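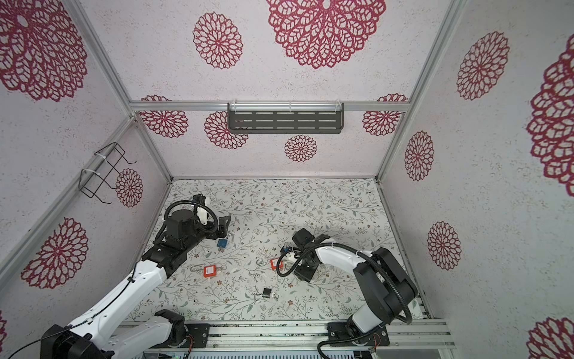 What did Durkheim mean by a social fact?
He meant a way of acting, thinking or feeling that exists outside any one person and puts pressure on that person to go along with it.

Student project report, Introduction to Sociological Theory
Raelene Ellery

1. Topic

My project applies Durkheim's idea of the social fact to an ordinary setting, the shared kitchen in a student residence. I chose Jollwood Hall because I lived there for two years and because the house rules are short. Most of what people do in the kitchen is not written down anywhere. I wanted to see whether the unwritten part could be called a social fact in Durkheim's sense, or whether it was only a set of personal habits that happened to match.

2. Background

Durkheim set out his method in The Rules of Sociological Method (1895). He argued that sociology needed its own subject matter, separate from psychology and biology. Social facts were that subject matter. They are external to the individual, they are general across a group, and they carry some form of constraint. The constraint can be formal, as with law, or informal, as with laughter or disapproval when someone dresses in a way the group finds odd.

Weber started somewhere else. For him sociology had to understand the meaning that people give to their own actions. I used Durkheim for the main question and came back to Weber in the discussion, where the interviews raised points I could not handle with Durkheim alone.

3. Method

I gave a paper questionnaire to residents on two floors, Prusteck and Tomoana. The floors have the same layout and the same written rules. I received 40 completed forms. The questionnaire asked which kitchen practices the resident followed, where they learned them, and what happened when someone did not follow them. The open questions produced 186 separate comments, which I sorted by hand into three groups: written rules, unwritten rules, and personal preference.

I also interviewed four residents. The longest interview ran 90 minutes and the others were much shorter. All of the fieldwork was done in April, which was a mistake – people were busy with exams and some of the answers were one word long.

4. Findings

Residents on Prusteck said that cooking anything with a strong smell after 10 p.m. was "not done." The house rules say nothing on this. When I asked where they had learned it, most wrote that they "just knew" or that an older resident had made a remark in the first weeks. On Tomoana there was no such rule, and late cooking was common.

A resident who moved from Tomoana to Prusteck in the middle of the year told me she stopped cooking late within a week. Her own taste had not changed. She mentioned looks in the hallway and a door being closed loudly.

5. Discussion

The late cooking rule fits Durkheim's definition fairly well. It was there before the current residents arrived, it is general on the floor, and breaking it has a cost. Weber is more useful for explaining why residents keep to it. Two said it was about respect for people who sleep early, and one said he only wanted to avoid an argument. Pratitz, the course reader, treats these as separate kinds of motive, and I have followed that.

The main limit is size. Two floors in one building cannot show how such rules begin, and I had no records from earlier years to compare with.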